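4 min read

Posted in February by Samira Shboul to the Stikarach teleoperation list

Re: sorting task, how much to fix before we collect more?

Hello everyone,

Sorry for the slow answer, Lakmal. Your message came in while I was deep in relabeling and I wanted to give it a proper read with a cup of tea beside me. I'm quoting the main part so people who joined recently can follow along.

> On the sorting task: we now have 169 demonstrations from the two-arm
> station and I'm not sure whether to carry on as we are or stop and
> tighten things up. Pendo and Inese drive the arms quite differently.
> Pendo goes straight down on everything. Inese comes in from the side
> and sometimes pauses over a bin before letting go. Should I ask them
> to agree on one style? And do you reset the objects to marked spots
> between runs, or just put them down anywhere?
>
> Lakmal Saha

Taking the second question first, as it's the easier one. Please don't mark spots! We did that on the first round at Nustthorpe, with little crosses of tape under every bottle, and the policy we trained was wonderful right up until Hường set a can down a hand's width away from its cross. After that we let whoever was resetting the table put things wherever they liked, standing or lying down, as long as both arms could reach. It makes the person driving work a bit harder, and you'll hear some grumbling, but I'd take the grumbling any day.

What I would keep fixed is the meaning of the bins. We sort into three, bottle, plastic and can, with the words on paper cards in front, and you'd be surprised how much good those cards do for the human at the controls. Glass goes under bottle and a plastic bottle goes under plastic, and when you're tired and on your fortieth run, it is very easy to see a bottle and steer for the word bottle. I threw out four runs last month for exactly that mistake, and all four were mine.

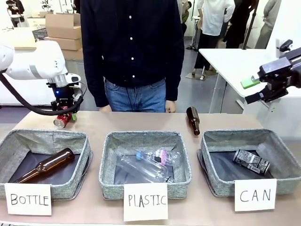
Now, the driving styles. My feeling is that you can let Pendo and Inese differ in how they approach an object, so long as each of them is fairly steady about it from one run to the next. The pauses worry me more. When a driver hovers over a bin to think, the robot learns to hover over a bin, and it has nothing to think about, so it may just stay there. We lost most of a week to this with the Proltine controllers before Hường sat down and watched the recordings back to back. Her fix was so simple I was a little embarrassed: decide on the object and the bin before you touch the controls, say it out loud if that helps, and then move. If you lose your way in the middle, stop the run and start it over. Nobody minds a discarded run.

With two arms there's one more thing to settle, and I don't think you mentioned it. Who goes first when both arms want the same part of the table? We let the driver choose for a long while and ended up with a fair number of runs where one arm backs off for no reason that anybody could see from the video. These days the arm nearer to the object takes it, and the other one waits well clear of the bins — dull, but much easier to learn from.

As for how many, I'd aim for 200 clean ones and then train something, even if you plan on collecting far more. You will learn more from watching it fail for an afternoon than from another stack of demonstrations. Our full set for Lu came to 802 in the end, and I would happily swap the first half of them for a few dozen recorded after we knew what was going wrong.

If you can share a handful of Inese's runs, the ones with the longest pauses especially, I'd be glad to go through them with you. Short clips are fine, and please leave in the bad ones. And do tell me how you're handling the release height, because we've been going back and forth on that here and I'd love to hear from someone who hasn't already been in the argument.

Warm wishes to all of you, and thanks to Pendo for the notes on grip force, which I have printed out and pinned up by the station.

Samira

This site uses cookies to remember your reading preferences. Accept | Manage settings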